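車・バイク > メンテナンス > 電装・バッテリー

しばらく乗らないとバッテリーが上がります。暗電流が多いのか、バッテリーの寿命なのか

Nusrat Gondal
2022年12月10日

7年落ちで買ったEndolerのハッチバックに乗っています。購入から一年と少したちました。普段は通勤で使っているので困らないのですが、しばらく動かさないとバッテリーが上がります。

最初は10月でした。出張で13日間、家の駐車場に置いたままにして、帰ってきたらリモコンでドアが開かず、キーの中の非常用の鍵で開けました。メーターも室内灯も点かない状態でした。このときはロードサービスに来てもらい、ジャンプスタートでかかりました。その後、高速を往復して700キロ走ったので、充電は十分できたと思っていました。

先日、風邪で一週間ほど乗らなかったところ、今度はセルがカチカチいうだけで回りませんでした。完全に空ではなく、室内灯は暗めに点いていました。近所の人にケーブルを借りてかけています。

バッテリーは納車のときに販売店のWerkusで新品にしてもらったもので、銘柄はMemonです。整備記録にも交換したと書いてあります。昨日Werkusに電話したら「一年なら普通はまだ使える。乗らない期間があるなら仕方がないこともある」と言われました。持ち込めば見てくれるそうですが、年内は予約がいっぱいだそうです。

後から付けたものは次のとおりです。

前後のドライブレコーダー(駐車監視あり、Jelivham製、自分で取り付け)
シガーソケットのスマホ充電器(挿しっぱなし)
ETC車載器(前の持ち主のときから付いている)

手持ちのテスターで暗電流を測ってみました。マイナス端子を外して、端子とケーブルの間にテスターを入れる方法です。最初は高い数字が出て、少しずつ下がり、最後は61ミリアンペアで止まりました。ネットで見るともっと少ないのが普通らしいのですが、車によって違うとも書いてあり、判断できません。

知りたいのは次のことです。
61ミリアンペアというのは、バッテリーが上がる原因になる数字でしょうか。
原因が後付けのものか、車両側なのかを自分で調べる方法はありますか。
とりあえずバッテリーだけ新しくするのは無駄でしょうか。

冬のあいだにまた出張があるので、それまでに何とかしたいです。駐車場は屋根なしで、コンセントはありません。よろしくお願いします。

hatch_no_yane さん

バッテリーが弱っているだけだと思います。うちも同じような症状で、交換したら直りました。寒くなると一気に来ます。

ドラレコの駐車監視は切っておいたほうがいいです。あれは電気を食います。

出張の前にマイナス端子を外しておけば上がりません。時計とラジオが消えるだけです。

Lilibeth Bautista さん

整備工場で長く電装を担当していました。今は別の仕事ですが、家の車は自分で見ています。順番に書きます。

まず61ミリアンペアという数字についてです。多めです。ただし、この数字だけで一日二日のうちに上がるということはありません。問題は置いておく日数です。61ミリアンペアが13日間ずっと流れたとすると、小型車用のバッテリーなら容量の半分近くを使う計算になります。満充電の新品ならそれでもかかることが多いのですが、普段の通勤が短距離で、もともと満充電になっていないバッテリーだと、かからなくても不思議はありません。

もう一つ、その61ミリアンペアが駐車中の本当の数字かどうかも確かめてください。駐車監視付きのドライブレコーダーは、エンジンを切ってからしばらく動いて、電圧が下がるか設定時間が過ぎるかすると止まります。測ったときに監視が動いていたのか、止まっていたのかで意味が変わります。端子を一度外してテスターを入れると、機器によっては電源が入り直した扱いになり、監視に入らないまま待機していることもあります。この場合、実際の駐車中はもっと流れています。

測り直すなら、次のようにするのが確実です。

ボンネットを開け、ボンネットのスイッチがある車種ならロックの爪をドライバーで閉じた状態にします。開いたままだと警報装置や制御ユニットが眠らないことがあります。運転席のドアも同じで、窓を開けておいて、ドアは閉めてからリモコンで施錠します。キーは車から離れた場所に置きます。スマートキーが近くにあると、車がキーを探して起きたままになります。

テスターは必ず電流の大きいレンジ(赤いリード線の差し込み口が別になっているもの)から始めてください。つないだままドアを開けたり、イグニッションを入れたりすると、テスターの中のヒューズが切れます。セルを回すのは絶対に駄目です。

マイナス端子を外すときは、外す前にテスターの片方をバッテリーの端子、もう片方をケーブル側の金具に当てておき、当てたまま金具を抜きます。そうすれば回路が一度も切れないので、機器が起き直しません。手が足りなければ、ワニ口のリード線で金具と端子の根元をつないでおき、テスターを入れ終えてからワニ口を外します。

そのまま待ちます。制御ユニットが全部眠るまでの時間は車種で違います。数字が段階的に下がって、もう動かなくなったところを読みます。途中で定期的に跳ね上がって戻る場合は、何かが周期的に起きているということなので、その間隔もメモしておいてください。
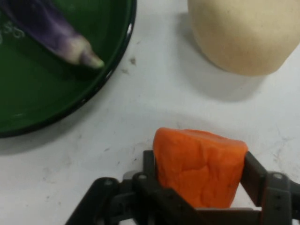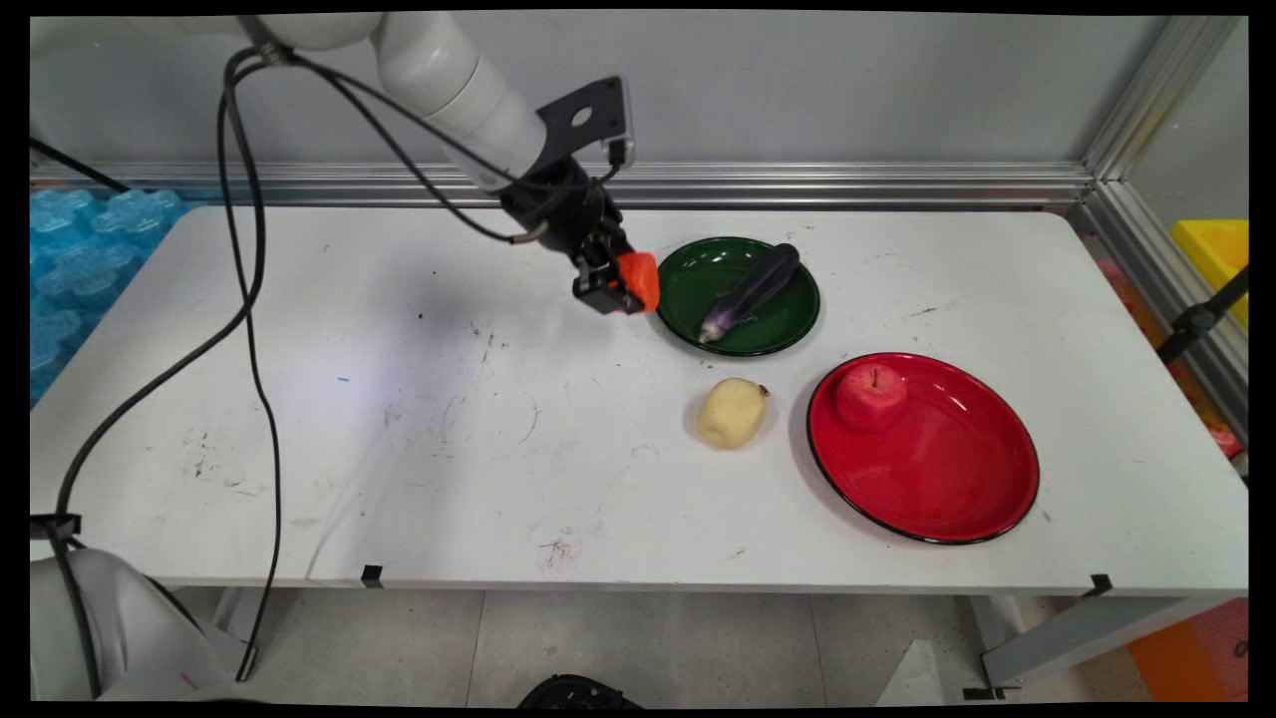 暗電流の次に見てほしいのは、バッテリー端子の締まり具合です。ご自分で一度外しているので、なおさら確認してください。端子の金具は、ボルトを締めることで電極を周りから押さえています。1枚目の写真でオレンジ色のものが左右の板の内側に両脇から押さえられていますが、金具と電極の関係もあれに近く、押さえる面がきちんと当たっていることが大事です。金具が斜めに入っていると、ボルトは固く締まっているのに当たっているのは角だけ、ということが起きます。そうなると走行中の充電が入りにくく、セルのような大きな電流も流れません。手で金具をひねって少しでも動くようなら、一度抜いて、電極と金具の内側をワイヤーブラシで軽く磨き、根元まで押し込んでから締め直してください。締めすぎると電極の付け根が傷むので、レンチを短く持って、手でひねって動かなくなったら終わりです。

「カチカチいうだけで回らない」という症状は、バッテリーが弱いときにも接触が悪いときにも出ます。室内灯が暗かったということなので電圧が落ちていた可能性が高いとは思いますが、端子の点検はお金がかからないので先に済ませましょう。

次に原因の切り分けです。一番簡単なのは後付けのものを外すことです。

シガーソケットの充電器は抜いてください。エンジンを切ったあとソケットに電気が来る車と来ない車がありますが、抜けば考えなくて済みます。

ドライブレコーダーは本体のプラグを抜いただけでは駄目です。駐車監視用の電源ユニットが手前に付いていて、それ自体が電気を使っています。ヒューズボックスから取っているなら、常時電源の取り出し線を抜いて、元のヒューズを戻してください。その状態でもう一度測ります。ここで数字がはっきり下がれば、ドライブレコーダー側が主な原因です。

自分で取り付けたとのことなので、配線の間違いもよくあります。常時電源とアクセサリー電源の線を逆にしている、あるいは両方とも常時電源から取っている、というものです。両方とも常時電源だと、機器はエンジンが切れたことを知らないので、駐車監視のタイマーも電圧カットも働かないまま通常録画を続けることがあります。駐車後しばらくしてからフロントガラス越しに本体のランプを見て、走行中と同じ点き方をしていたら、これを疑ってください。Jelivhamの説明書に線の色と接続先の表があるはずです。色はメーカーごとに違うので、ほかの機種の取り付け記事は参考にしないほうがいいです。

ETCは通常、駐車中はほとんど電気を使いません。ただ、前の持ち主が付けたものだと配線がどうなっているか分かりません。ドライブレコーダーを外しても数字が下がらなければ、次に調べてください。

後付けを全部外しても下がらない場合は車両側です。ヒューズを一本ずつ抜いて数字の変化を見る方法が昔からありますが、今の車では抜き差しで制御ユニットが起きてしまうため、結果が読みにくくなります。ヒューズを抜かずに、ヒューズの頭にある二つの測定点にテスターを当てて、ごく小さな電圧の差があるかどうかを見る方法のほうが向いています。差が出ていれば、その回路に電流が流れています。テスターは一番小さい電圧のレンジにします。安いテスターだと表示の桁が足りないことがあります。

経験の中で多かった車両側の原因は、荷室やグローブボックスの照明が閉めても消えていない、ドアロックのスイッチの不良でドアが開いたままだと認識されている、オーディオを交換したときの配線が残っている、といったものです。荷室灯は、スマホを動画撮影にして中に置き、ドアを閉めて開けるだけで確認できます。メーターに半ドアの表示が出ない車種もあるので、ドアは一枚ずつ確認してください。

最後に、バッテリーだけ替えるのは無駄かという話です。原因が残っていれば、新しいバッテリーも同じように上がります。一方で、今のバッテリーもおそらく傷んでいます。鉛のバッテリーは空になるまで放電すると、充電しても元の容量には戻りません。10月に一度完全に上がっていて、メーターも点かなかったということは、かなり深く放電しています。そのあと700キロ走ったのは良いことですが、一度傷んだ分は走っても戻りません。一週間で上がったのは、容量が減っているところに同じ暗電流が流れたからだと考えると筋は通ります。

ですので順番としては、端子の点検、ドライブレコーダーの切り離しと再測定、充電器でしっかり充電、バッテリーの診断、必要なら交換です。充電は、コンセントがないなら外して室内に持ち込むことになります。換気のできる場所で、火の気のないところに置いてください。重いので腰に注意してください。診断はカー用品店でもガソリンスタンドでもやってくれるところが多いです。充電した直後ではなく、一晩置いてから測ってもらうと正しい値が出ます。

エンジンをかけた状態で端子の電圧を測って、13ボルト台以上が出ているかも見ておいてください。充電制御の付いた車は状況によって低くなることがあるので、ヘッドライトと後ろの熱線を入れて測ります。それでも上がってこなければオルタネーターの点検が必要で、そこから先は工場に任せたほうがいいです。

Werkusには、整備記録のコピーと、測った数字を書いた紙を持っていくと話が早いです。「後付けを全部外した状態でいくつ、付けた状態でいくつ」と言えれば、向こうも最初から調べ直さずに済みます。Memonのバッテリーに保証が付いているなら、保証書の条件も見ておいてください。放電させてしまった場合は対象外になっていることが多いので、期待はしすぎないでください。

先の方が書いている、マイナス端子を外して出張に行く方法は、応急処置としては有効です。ただ、時計とラジオだけでは済まない車もあります。パワーウインドウの挟み込み防止の初期設定、アイドリングの学習値、ナビの暗証番号などです。荷室がリモコンでしか開かない車だと、外している間は開けられません。取扱説明書のバッテリー交換の項を読んでからにしてください。外した金具は、電極に触れないように布で包んで横に逃がしておきます。

Nusrat Gondal さん(補足)

詳しくありがとうございます。夕方、明るいうちに見られるところだけ見ました。

端子は、手でひねると少し動きました。自分で測ったときにきちんと奥まで入れていなかったようです。磨いて入れ直し、締め直しました。ただ、10月の時点では一度も触っていなかったので、最初に上がった原因はこれではないと思います。

ドライブレコーダーは説明書を見ながら確認したところ、常時電源とアクセサリー電源の線が両方とも常時電源のヒューズから分岐していました。アクセサリーのつもりで選んだヒューズが、キーを抜いても電気が来る場所でした。施錠してしばらくしてから見に行くと、本体のランプは走行中と同じ点き方でした。とりあえず両方抜いて、元のヒューズを戻してあります。

荷室灯も動画で撮りましたが、閉めるとちゃんと消えていました。

暗くなったので再測定はまだです。教わったやり方で、金具を当てたまま抜く方法でやってみます。ワニ口のリード線は持っていないので買ってきます。

Lilibeth Bautista さん

両方とも常時電源なら、たぶんそれです。元の測定で61ミリアンペアだったのは、端子を外したときに本体が正常に立ち上がらず、電源ユニットの分だけが出ていたのだと思います。通常録画が続いていたなら、実際の駐車中はその何倍も流れていたはずです。それで13日もったなら、むしろバッテリーは元は良い状態だったことになります。途中で電圧が下がって、本体が自分で止まっていたのかもしれません。

取り直すときは、アクセサリー側のヒューズをテスターで確かめてから選んでください。キーを切った状態で電気が来ていないこと、アクセサリーの位置で来ることの両方を見ます。切った直後はまだ来ていて、施錠後しばらくしてから落ちる回路もあるので、そういう場所は避けます。エアバッグやブレーキ関係のヒューズからは取らないでください。

駐車監視の電圧カットの設定は、一番高い値にしておくのがいいです。監視時間は短くなりますが、冬はそのくらいでちょうどいいです。出張のときは監視そのものを切ってください。

再測定の数字が出たら書いてもらえれば、また見ます。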